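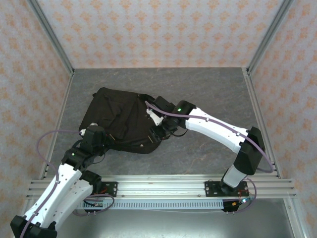 Both grippers on the black cloth, wrist LEDs green.

2026-08-21, cell notes, Garndale bench

Great morning on the cell rules. Mathias and I finally sat down with the old April list and rewrote it while the arms were set up, so we could argue over real hardware and real fabric. I recommend working this way! You read a rule out loud, look at the rail, and find out fast whether it makes sense.

What we settled on for two-arm cloth work:

Pinch first, pull second. Both jaws closed before either arm moves apart. The old text let one arm lead, and Rocío has been asking for this change for ages. She was right.

Tension stops at the first straight fold line. If the seam goes tight between the fingers, you've gone past it. Back off and log it.

Purple cables get a look before every run. Follow each one from the gripper all the way back to the base with your eyes, elbow included. A wide loop is fine. A loop that can get under a link is a stop.

Hands stay on our side of the front rail while the wrist lights are green. I know the light is only a status light and the real protection is the stop circuit, but it's a habit anyone can keep, and new people pick it up in a day.

Episode 519 is the one to show people for the pinch rule. Episode 600 is good for cable checks. Both are in the Olvera folder, and Tiburcio has the notes that go with them.

Then on to the bag task, which I love. So much more going on than with cloth: straps, flaps, boxes, a paperback, all with different ways of being grabbed badly. We wrote four rules for it:

1. Bag open and straps spread clear of the opening before the arms are enabled. Whoever sets up the table signs for this.

2. One arm over the bag at a time unless the task sheet says otherwise. The other one waits near the edge. Items that aren't in the bag stay on the stone top, covers up, where the operator can read them.
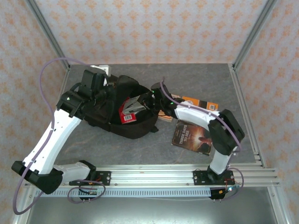

3. Boxes by the short sides, books by the spine. Never by a barcode label, because labels peel and then the finger pads need cleaning.

4. Anything that ends up behind the bag stays there until the arms are disabled. No reaching over.

Nataša wants a fifth about lifting the bag by its straps. Open question, I'd like to try it on the Farton fixture first.

To do: send the draft to Teodoro, reprint the card by the stop button, fix the typo in form 729 (it still says "griper").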